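3.2 Small repairs and who does them

Draft section, figures to be renumbered when 3.1 is back from Orlando Correa.

We asked households on the Gistmont estate what they did the last time something at home broke. Not what they would do, what they did. 628 replies, most on paper, a handful by phone. The form was short on purpose. One page, both sides, no boxes for income. Dayana Restrepo coded the lot in October and Iddrisu Quaye went over the doubtful ones, mainly cases where a neighbour had been paid in kind and it wasn't clear if that counts as paid. We have counted it as paid. See the note in 2.4.

The kettle came up more than anything else. Then vacuum cleaners, then doors (hinges, latches, the closer on the communal door in Cusi Court, which people mentioned again and again although it isn't theirs to mend). Clothes were under-reported, we think. Several people wrote "nothing" in the main box and then described taking up a hem in the margin. Sewing is not felt to be repair. The same goes for bikes, oddly, where the owner is under 16.

Cost matters less than we expected going in. Of those who gave up on a repair, the usual reason was not knowing what the part was called. You can't order a thing you can't name. Clips, feet, pegs, bushes, stoppers: respondents drew them, or wrote "the little black bit". Shop staff at Clamell told us much the same from the other side of the counter. Plain parts with a groove or a rounded end are the worst of it, as they look like parts of many other things (Figure 7). 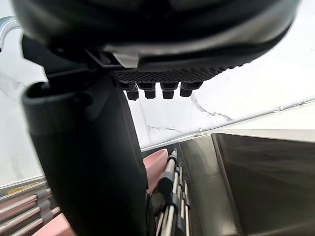

Figure 7. Four small black pegs with rounded tips, in a row.

Demyd Ostapchuk objected at this point in the first draft that naming is a symptom, and that people who have grown up around mending find the part without the word, by taking the old one along and holding it up. He is right about the older respondents. They take the old one along. Younger ones had mostly thrown it away by the time they went looking, or it had gone up the hoover. We have kept the claim but limited it to households where no one described themselfs as handy.

Time is harder. Up to 400 households said a broken item sat somewhere for a month or longer before anything happened. Hall cupboard, under the stairs, car boot. We call this the waiting shelf, after a phrase on one of the forms. Things leave the waiting shelf in spurts: before a move, before visitors, when someone's father comes to stay. Padmavathi D'Souza has a fuller account of this from the interviews and it will go in section 4, not here.

Two weak points. The form went out by letterbox only, so the flats above the Gramell shops, where the post is left in a heap at the bottom of the stairs, are thin in the data. And we printed 500 forms in the first batch with question six missing its last line; those replies are in but q6 is dropped for them. Table 5 shows the split. Teh wording of both versions is in the appendix.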